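Subject: Re: [oltillow-mod] Ralon ore not spawning below level 18

On 11/13/24 the Akanda server maintainer wrote:
> Seed 1385, fresh world, no ralon at all under level 18.
> Is the depth table broken in the current build?

The table is fine. Ralon needs an open cave face next to it, and your seed has almost no caves that deep. I ran the same seed with cave density set to 2 and got 37 veins, the lowest at level 4.

Two things to check in the Jirkitz config:

vein_exposed should be true – the April build shipped with it blank, and blank is read as false.

cave_density is only applied to new chunks. Old chunks keep what they had, so delete the region files or walk out past the explored area.

Smelting is not affected. A vein still drops raw ralon with any iron pick or better.
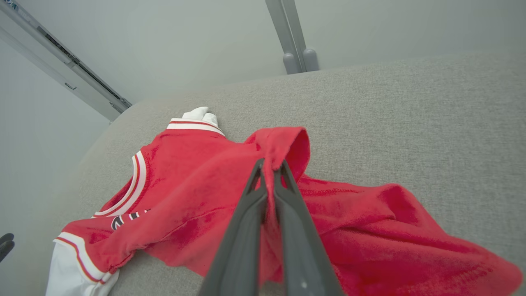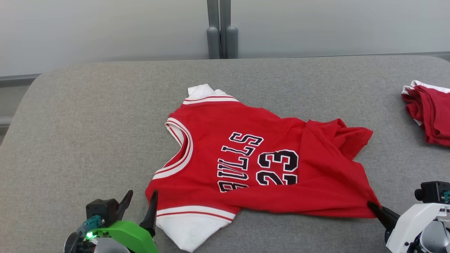 Red with white-striped trim, both shots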